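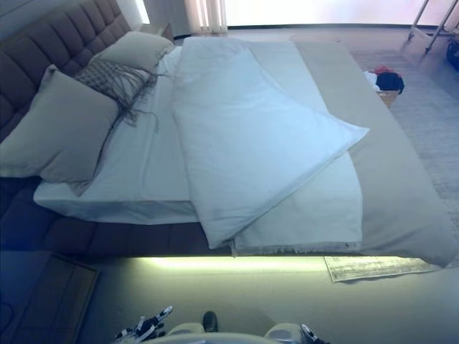

A bed with a channel-tufted headboard, a folded white duvet and a fringed runner across the foot half.

A bed runner, also called a bed scarf, is a band of fabric laid over the lower part of a made bed. It is placed on top of the sheet or duvet and usually hangs down on one or both sides of the mattress. Runners are used in hotels, guesthouses and private homes, most often together with white or plain bedding.

Description
A runner is narrower than a blanket or bedspread and does not cover the pillow end of the bed. Common materials are cotton, wool, linen and blends of these with synthetic fiber. Heavier runners may be lined or quilted, and the edges may be hemmed, corded or fringed. Beige, gray and brown are frequent choices, and many are sold with a matching cushion.

The term is not used in the same way everywhere. Some makers reserve it for a flat, finished strip and call any wider piece a throw. The catalog of the Plisby mill, which listed 179 patterns in its largest edition, grouped both under "foot covers" — a name still heard in the town of Illisitz, where the mill stood.

Use
In lodging, the runner protects the bedding from shoes, luggage and outer clothing. It also marks the bed as made up for a new guest. At home it is mainly decorative, although a heavy one can serve as an additional cover for the feet in cold weather.

The runner is commonly removed at night and placed on a bench or chair. Housekeeping manuals differ on whether it should be tucked under the mattress. The manual of the Osness guesthouses, revised in October, directs that it hang free on both sides.
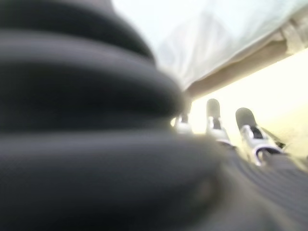 The layers beneath a runner affect how it looks. A loose or wrinkled base will show through all but the heaviest fabrics, and for this reason the sheet is pulled tight before anything else is put on the bed. White is the usual color for this layer, and the cloth may be light enough to look translucent in strong light, as pale material of this kind does here. A denser sheet or a mattress pad is sometimes added where the mattress has a dark or patterned cover.

The duvet may be spread to its full width or folded lengthwise into a band. When it is folded, part of the sheet remains exposed between the duvet and the runner. Square cushions and knitted pillows with tassels are often set against the headboard to balance the weight of fabric at the foot.

Sizes
Runners are made to fit standard mattress widths, with an allowance for the drop on each side. The Ham series, produced at Illisitz, was offered in 5 widths. Its narrowest model had a depth of 31 inches. A surviving order book from the mill records 3,093 pieces of the series, nearly all of them in undyed wool.
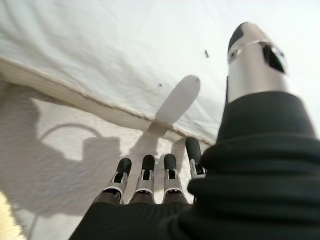 Can a bed runner be washed with the sheets?
Cotton runners without trim can usually be washed with sheets of a similar color. Wool, lined and fringed runners should be cleaned separately according to the label.

Care
Runners are washed less often than sheets because they do not normally touch the sleeper. Fringe should be combed out by hand while damp and left to dry flat. For storage, the runner is rolled — folding leaves a crease across the center that can be difficult to remove from heavy cloth.

See also
Bedspread
Duvet
Headboard
Throw blanket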